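Speaker notes: Sorting clothes and small gear on the bed

Grurndale housing evening, shared rooms and small apartments
Version of 21/03/2021

Slide 1. Title

Wait for people to sit down. Mention that the handout is at the back and that the slides will go on the Grurndale page afterward. Water is on the side table.

Opening line: "I'm going to talk for half an hour on one piece of furniture, the bed, and what happens when you use it as a work table."

Slide 2. Why the bed

In most of the rooms we looked at, the bed is the biggest flat surface. The apartments in the Wainwright building have no dining table. A few have a desk, but the desk already has a computer and a lamp on it. So people fold laundry on the bed, pack on the bed, and sort cables and chargers on the bed.

I don't have a problem with that. It's a good height for sitting work and it's soft, so things that get dropped don't break. The trouble is at bedtime, when half the job is still lying there. It goes onto the floor or a chair, and the next day it comes back.

Ask the room: who has moved a pile from the bed to a chair this week? Give it a few seconds. Don't wait for everybody.

Slide 3. What we asked

We sent out 400 forms and got 289 back. The question was where people do their folding and sorting. I'll show the chart but I won't read every bar. The bed is the longest one. The floor is next. The kitchen counter is shorter than I expected, and several people wrote in the margin that they don't like clothes near food.

If someone asks how the forms went out: by mailbox, with a second round in May the year before. The Vorkgate rooms were done separately and are not in the chart.

Slide 4. Clear it first

Take everything off, including the pillows. Pull the sheet flat. It doesn't have to be made properly, but small things disappear into folds. Earring backs, memory cards and screws are the usual ones. A plain light sheet is easier to search than a patterned one.

If the bed has a tall padded headboard, check the gap between the headboard and the mattress before you start and again at the end. Things roll there.

Skip the bit on mattress covers if we started late.

Slide 5. Two halves

Clothes on one side, hard things on the other. Keep a strip of bare sheet between them wide enough to lay your forearm on. That strip is where you put the thing you're working on.

Hard things means electronics, controllers, headsets, chargers, glasses cases, tools. They are heavier and they slide toward you when you sit down. Put them on the side you are not going to sit on.

Cables get their own line here. Coil each one and close it with a tie or a rubber band before it goes down. A loose cable crosses into the clothes and takes a sock with it. I used to wind mine around the charger, and the ends broke, so now I make a loose loop the size of my hand.

Slide 6. Clothes

Shake out each item, fold, stack. Don't start by making piles for categories you haven't met yet. Fold the first thing you pick up and let the piles form.

White cloths and towels go in their own stack, a little away from anything dark that is new and might bleed color.

Anything crumpled that has been worn once and isn't dirty: decide right then. It goes in the wash or it goes on a hook. A third pile for "maybe" is the one that ends up on the chair.

(People usually laugh at the chair. Let them.)

Slide 7. Bags and boxes

Plastic bags are fine for carrying things to the bed and bad for keeping things in afterward. You forget what's in them. If you can see through the bag a little, you think you know what's in it, and you don't open it for a year.

Empty every bag completely. Flatten it and put it with the others.

Cardboard: break it down and stand it by the door, so it goes out with you the next time you leave. Don't lean it on the bed. It slides and the corners catch on the sheet.

Paper packets, cards and receipts go into one envelope. Do the envelope later at the desk. Reading paper in the middle of sorting is how an hour goes.

Slide 8. Batteries and chargers

Short slide. Don't charge anything on the bed. Put it on a hard surface where air can get to it. The Voltex strips that came with the Wainwright rooms have a short cord, so most people need to move the nightstand closer to the wall. Show the floor plan here.

Old batteries go to the box in the lobby, and please tape the ends.

Slide 9. The time limit

Set a timer. For one person's clothes and one person's small gear, about 75 minutes is enough, including putting away. If the timer goes off and there is still stuff on the bed, stop folding and start putting away what is already folded. Then do the rest.

Phones: use it for the timer and put it down at the far end of the room. I know the phone is also how people play music. Start the music first.

Slide 10. Putting away

Biggest things first. Then the stacks of clothes. Then the hard things, one container for each device with its own cables inside it. Small things last. Run your hand over the sheet from the headboard to the foot. Then shake the sheet out.

Write on the container. A strip of masking tape and a marker will do it.

Slide 11. Questions

Leave 2 minutes at least. Repeat each question into the microphone so the back row can hear it. If the question is about storage under the bed, say that it's covered in the second talk and point to the handout. If it's about repairs to the headboards or the furniture, send them to the building office, I can't answer those.

Leave the last slide up while people pick up their coats.
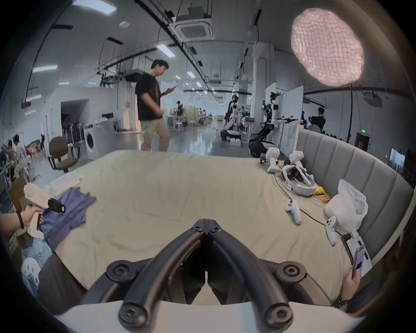

Should I fold the clothes first or sort the electronics first?

Start with the clothes. They take up the most space, and once they are stacked and put away you have most of the bed free for the cables and the small parts.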